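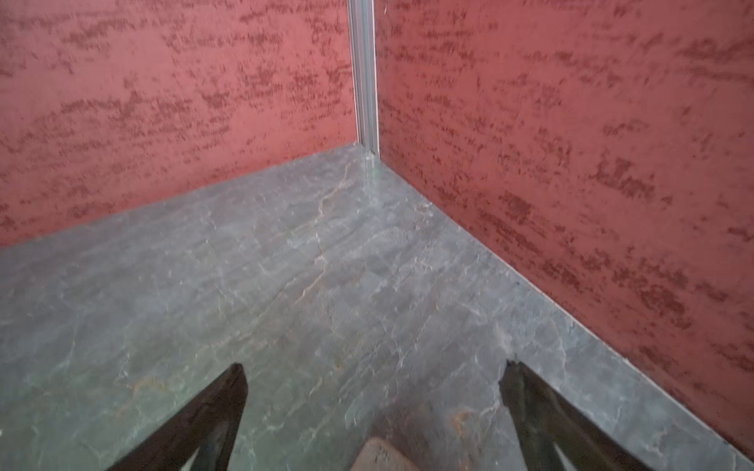
Two gripper fingers and a small tan block, in a corner with red walls.

How Do You Shop for a Robot?

Buying a robot is a bit like buying a bike. You have to think about where you will use it, what you will use it for, and how much money you have. Then you find out you also need a helmet and a pump.

A company called Stellevura wanted a robot to pick up small parts and put them in trays. Wing-yan Fung was in charge of the plan. Before she looked at any robots, she wrote down three questions.

What will it pick up?
A robot's hand is called a gripper. Some grippers have two fingers that pinch. Some use suction, like a straw stuck to your lip. Two fingers with narrow tips are good for small things. They are not much use for a beach ball.

Where will it work?
Corners are hard for robots. A wall on each side leaves less room for the fingers to open. The surface matters too. If it is shiny or has a busy pattern, like stone with pale veins, a robot's camera can have trouble telling where an object ends and the table starts. Wing-yan measured the space and wrote the numbers on her plan.

How often will it work?
Stellevura needed 300 parts moved each day. A slow robot could do that. A faster one would cost more and then sit still all afternoon.

Making the budget

A budget is a plan for spending money. Wing-yan split hers into 100 equal slices, like a very big pizza.

The robot, its gripper and its camera took 90 slices. Four more went to spare parts, such as new fingertips, for when the old ones wear down. That made 94. The last six were for teaching people to use the robot safely.

Then she asked for prices. Ryszard Mazurek from Dulico brought a robot for a test, and they tried it on 17 different parts. Any part it dropped went on a list, and Ryszard took the list back to his shop to look for a better fingertip.

The robot was ordered in May.

Words to know
Gripper: the part of a robot that holds things.
Budget: a plan for how to spend money.
Spare part: an extra piece you keep for repairs.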